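Hard Water and Your Appliances: Notes for Members in the Dinholm Service Area

28th August

The hardness readings for the Dinholm side of the network have gone up again, as they do at the end of every dry summer. When the reservoir at Ortner drops below its upper intake, more of the supply comes from the Dollville wells, and the wells draw through limestone. Members on the Dollville branch have had this water all along and will find little new below. Members on the Dinholm branch get it for part of the year and tend to have their water heaters and dishwashers set for the softer reservoir supply.

Hardness is the amount of dissolved calcium and magnesium in the water. It is reported either in milligrams per liter or in grains per gallon. One grain per gallon is 17.1 milligrams per liter. Appliance manuals sold in this country mostly use grains. The latest sample from the Dinholm branch came in at 11 grains, which falls in the range usually labeled very hard. The water is safe to drink at this level. The effects are on heating surfaces, valves, glassware, and soap.

Scale forms fastest where water is heated. Calcium bicarbonate stays dissolved in cold water, but on heating it breaks down and leaves calcium carbonate on the nearest hot surface. In a tank-type electric heater that means the lower element first. In a gas heater the scale settles on the floor of the tank, directly over the burner, and a popping or rumbling noise during the heating cycle is the usual sign. Scale conducts heat poorly, so the burner runs longer for the same output and the tank floor runs hotter than it was designed to.

For tank heaters, flush once a year. Shut off the power at the breaker or turn the gas control to pilot. Close the cold inlet, let the tank cool, attach a hose to the drain valve, and open a hot tap upstairs to let air in. Drain fully, then open the cold inlet in short bursts until the water from the hose runs clear. Close the drain, refill until the open tap runs without spitting, and only then restore power. An electric element switched on in a dry tank will burn out within seconds.

If the drain valve will not pass water, it is probably blocked with flakes. A short push of water from the inlet side sometimes clears it. Do not force a plastic valve handle. Brass replacements with a full-size bore are inexpensive and worth fitting the next time the tank is empty.

Tankless heaters need more attention, as the passages in the heat exchanger are narrow. At 11 grains most manufacturers ask for descaling at least yearly. The procedure uses the two service valves, a small pump, and a bucket of white vinegar or a commercial citric acid solution circulated through the unit for the time given in the manual. Rinse with fresh water afterward and clean the inlet screen before opening the main valves. Units installed without service valves can't be descaled this way and will need a plumber.

Dishwashers sold with a built-in softener have a hardness setting, normally reached by holding a button during power-up. Check the chart in the manual, as the numbers on the display are not grains. Machines without a softener depend on detergent and rinse aid. Set the rinse aid dispenser to 3 and adjust from there. A white film that comes off with vinegar is scale. A cloudiness that vinegar doesn't remove is etching, and it is permanent. Etching comes from soft water and too much detergent, so adding more detergent can make matters worse once the reservoir supply returns.

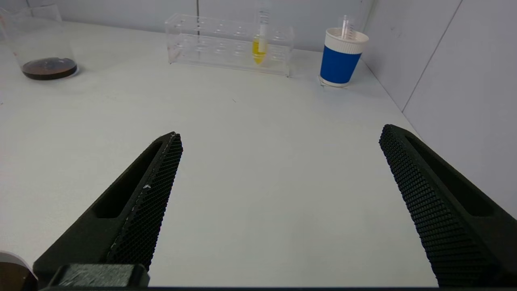

Faucet aerators should be unscrewed and soaked overnight in vinegar when the flow drops. Note the order of the screens and washers as they come out. Shower heads can be treated in place with a bag of vinegar tied over the head, though finishes other than chrome should be checked with the manufacturer first.

Members considering a whole-house softener should size it by daily hardness load: gallons used per day multiplied by grains per gallon. Leave the outside taps and, if possible, the kitchen cold tap on the unsoftened line. Softened water carries added sodium and does garden beds no good. Set the regeneration cycle by metered volume if the unit allows it, as a timer will waste salt during the months when the reservoir is feeding the branch.

The Joltirent tool counter stocks a descaling pump with hoses and fittings, item 3426. Hoses must be rinsed before return. Bring your own bucket.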